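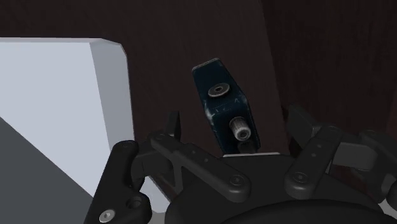
# Plurniseo: hand-guided block turning, simulated

Plurniseo is a set of 295 demonstrations of a person steering a multi-fingered hand in simulation through a glove. The task is to hold a dark blue block above the palm and turn it until the face with the knob points where the prompt asks. All of it was recorded at Mandano in June. The simulator is our own fork of Lammers.

Please read the next section before you train on this.

## What we don't believe about this data

- **That it shows skill.** The glove sends finger angles and nothing comes back. Operators felt no contact at all and steered by looking at a screen. A lot of what looks like careful finger work is hunting.
- **That the contacts are right.** Friction was tuned by hand until the block stopped sliding out. We kept the value that made recording bearable. We never measured a real block against it.
- **That scratches and screws help transfer.** The block has worn-looking paint, a hex-socket screw and a ridged metal knob. They look nice. Our one ablation, with a plain block, gave the same success rate within noise.
- **That 295 is enough.** We have seen a slide claiming a policy "learned in-hand rotation" from an early cut of this set. It had learned to close the fingers and wait.

## Contents

| Item | Value |
|---|---|
| Demonstrations | 295 |
| Operators | 7 |
| Control rate | 60 Hz |
| Views | palm view, fixed side view |
| Format | one folder per demonstration |

Each folder has `actions.npy`, `joints.npy`, `block_pose.npy`, both views as video, and `meta.json`. Block pose comes straight from the simulator, so it is exact in a way no tracker of yours will be. If your policy reads it, say so in your results.

## How it was collected

Operators got a short warm-up and then recorded in blocks. An episode ends when the operator presses the pedal, which means the operator decided what counted as done. We re-scored everything afterward with a fixed angle threshold and stored the result as `success_auto`. The two labels disagree often enough that you should pick one and report which.

Drops were kept. Episodes where the glove lost calibration were removed, by eye, by one person. Expect leftovers.

## Baseline

Plain behavior cloning, 3,000 training steps, config in `baselines/bc.yaml`. It does fine on starting poses near the training ones and falls apart elsewhere. More steps made the loss prettier and the rollouts no better.

## Loading

```
pip install -e .
python -m plurniseo.check --root ./data
```

Run the check first. It catches truncated videos, a problem with the Tellis mirror that we have not tracked down.

## Known problems

- The thumb joint is clipped at its upper limit in some episodes. See `clipped` in `meta.json`.
- Operator IDs were assigned per session in the first batch, so splitting by operator leaks there.
- The palm view and side view can be off by one step from each other.

Issues are open. Real-hand results are welcome, including bad ones.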